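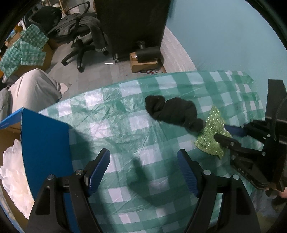 Why do we still read footnotes in this course? They're where the author admits what the main text would rather skip.

Courses > History > Reading Sources > Handout 6

Syllabus | Readings | Office Hours

Bring the Nidell pamphlet to seminar, with a pencil. It has 400 pages and was called a pamphlet by its author, an optimist.

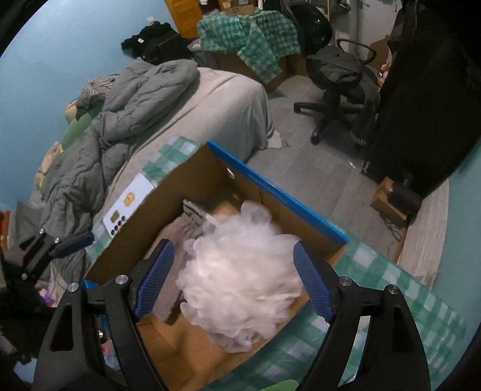 Reading time: 2 minutes

Before you quote a footnote, find what it cites. Van Wyk cites Naltard, who cites an earlier Van Wyk — a short trip, and a circular one. Mark each loop in the margin and note the page where it closes.

Essays go to Refilwe Moodley by the end of April. "The internet" remains an unacceptable source, however large it gets.

Contact: Zanele Tshabalala | Back to top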